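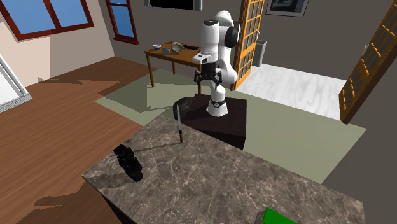 # Laizer 掌机试玩展台安全检查表（含批注）

展台：Durnetmont 公众试玩区，Nakley 展馆
检查日期：27/03/2022
检查人：Ghazala Niazi
适用范围：试玩台、掌机与底座、充电柜、排队区、后台网络
结论代码：A 合格；B 限期整改；C 停用；N 不适用

表中编号沿用上一版。第 2.4 项已并入第 3.2 项，编号不再使用。

## 1. 供电与线缆

- [x] **1.1 配电箱标识与回路图一致。** A。
 批注：回路 6 在图上标为“照明”，实际接充电柜。现场已更正手写标签，图纸待设计方换版。
- [x] **1.2 漏电保护按测试钮后动作。** A。各回路均已复位。
- [ ] **1.3 地面线缆全程入槽，盖板无翘起。** B。
 批注：试玩台 C 排末端盖板缺一枚螺钉，人员通过时有位移。胶带固定不作为整改完成的依据。
- [x] **1.4 插排无串接。** A。
- [ ] **1.5 电源适配器均为随机配套型号。** B。
 批注：D 排有两只替代品，输出电压相符，额定电流偏低。底座视频输出时负载较高，须换回原配件。换下的适配器贴红签，退回仓库，勿放入备件箱。

## 2. 试玩台与固定

- [x] **2.1 台面边缘无毛刺，圆角护条完整。** A。
- [x] **2.2 防盗绳长度 1,482 mm，与图纸一致。** A。
 批注：绳长在坐姿和站姿下均不触地。收线器回弹力偏大的，调低一档。
- [ ] **2.3 掌机夹具未遮挡散热口。** B。
 批注：旧款夹具上沿压住顶部出风口。Rindetar 已提供开槽款，A、B 两排换装完毕，C、D 两排未换。未换装的机位不得运行三维画面演示，可改放菜单界面版本。
- [x] **2.5 显示器支架锁紧，手推无晃动。** A。
- [x] **2.6 儿童机位台面高 609 mm。** A。

## 3. 掌机、手柄与电池

- [x] **3.1 外壳无鼓起、开裂、异味。** A。
- [ ] **3.2 可拆手柄滑轨锁扣到位，腕带齐全。** B。
 批注：机位 B-07 右侧手柄锁扣磨损，轻拉即脱出。手柄已取下送修，机位改为底座模式。腕带另缺一条，由仓库补发。
- [x] **3.3 连续运行后背面温度不超过 45 ℃。** A。
 批注：测点取出风口下方，演示循环运行一小时后读数。环境温度另记于附表二。第 2.3 项未换装机位不在本次测温范围内，换装后补测，补测前不签字。
- [x] **3.4 充电柜门锁、烟感、排风正常。** A。
- [ ] **3.5 电池处置箱就位，内有干砂。** B。
 批注：箱体就位，砂量不足半箱。箱盖上堆放宣传册，已移走。
- [x] **3.6 清洁用品为不含漂白成分的湿巾。** A。
 批注：每名玩家离位后擦拭手柄，触摸屏同样处理。喷雾不得直接喷向机身。

## 4. 排队区与通道

- [x] **4.1 疏散通道净宽不小于 1,000 mm。** A。
 批注：测量时隔离带处于拉紧状态。发售宣传时段排队会加长，隔离带底座不得外移。
- [x] **4.2 安全出口标志无遮挡。** A。
- [ ] **4.3 光敏性癫痫提示牌位于入队处。** B。
 批注：提示牌现设在试玩台旁，玩家看到时已排到队首。移至入口右侧，文字朝外。
- [x] **4.4 体感游戏机位前方活动区已划线。** A。
- [x] **4.5 扬声器音量设有上限。** A。耳机机位音量锁定，调节键已屏蔽。

## 5. 未发售软件与后台网络

- [x] **5.1 试玩机运行展会固件，系统设置已锁定。** A。
- [x] **5.2 截图与录像功能关闭。** A。
- [ ] **5.3 存储卡槽加封条，封条编号与登记一致。** B。
 批注：A-03 封条完好，但编号与登记簿相差一位，判断为抄写错误。更正登记须由保管人和检查人双签，不得涂改原记录。
- [x] **5.4 试玩机与访客无线网络隔离。** A。
- [ ] **5.5 夜间入库交接单逐项填写。** B。
 批注：交接单只有签名，未填机身编号。按空白单处理，重新清点后补填。

## 6. 整改汇总

| 项号 | 措施 | 责任方 | 期限 |
|---|---|---|---|
| 1.3 | 补螺钉，复测盖板 | Durnetmont 搭建组 | 开馆前 |
| 1.5 | 更换原配适配器 | Laizer 设备组 | 开馆前 |
| 2.3 | C、D 排换装开槽夹具，补测温度 | Rindetar | 次日闭馆前 |
| 3.2 | 手柄送修，补腕带 | Laizer 设备组 | 次日闭馆前 |
| 3.5 | 补足干砂 | Nakley 场馆方 | 开馆前 |
| 4.3 | 提示牌移位 | Durnetmont 搭建组 | 开馆前 |
| 5.3 | 双签更正登记 | Laizer 保管人 | 当日 |
| 5.5 | 清点并补填交接单 | Laizer 保管人 | 当日 |

## 7. 总体意见

本次检查无 C 类项目。试玩区可按计划开放，标注“开馆前”的四项须先行关闭。C、D 两排在换装前按第 2.3 项限制运行。

复查时只核对 B 类项目。若展台布局有变动，第 1、4 两节全部重做。五月巡展沿用本表，2.6 项须按当地展具图纸重新填写尺寸。

检查人：Ghazala Niazi
附表一：机位与机身编号对照
附表二：温度记录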